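Blocks, Bins and a Very Long Thursday

Well, the page is finally up! Beatriz Louro has been at me since December to put something online about our block sets, so grab a cuppa and have a look.

For anyone new here, the colours started with the Bredell set, which I bought second-hand from a bloke in Mumley for far too much money. I'd wanted red and green and nothing else (my favourite pairing, always has been), and I've been fussing over the greens ever since. The darker one took me 7 goes to get right. Ilídio Calado reckons the fourth go was perfectly fine and I should've stopped there, but he's not the one who has to look at them all day!

The long blocks are the ones I get asked about most. 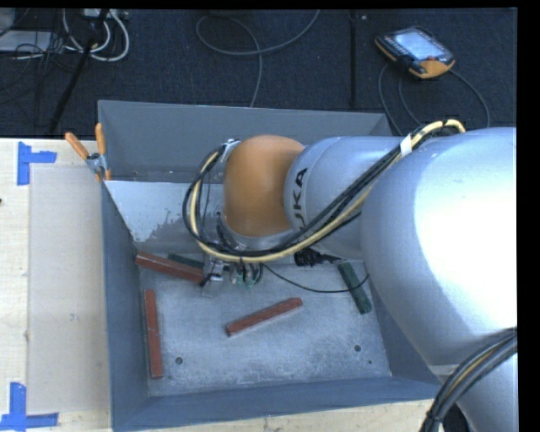 Long blocks in the grey metal bin, brick red and dark green. Love that red!

I'm a big fan of a metal bin for this sort of thing. The sloping sides are handy when you're fishing a block out, and it sits nicely by a pale wooden table. My old tubs were a horrible mustard colour and I don't miss them one bit.

Next up is the Butis batch, which will be shorter blocks, same two colours, maybe a cream if I can talk Beatriz into it. I've still got 2 tins of the green left over, so if you're local and want some, sing out before Thursday and I'll put one aside for you.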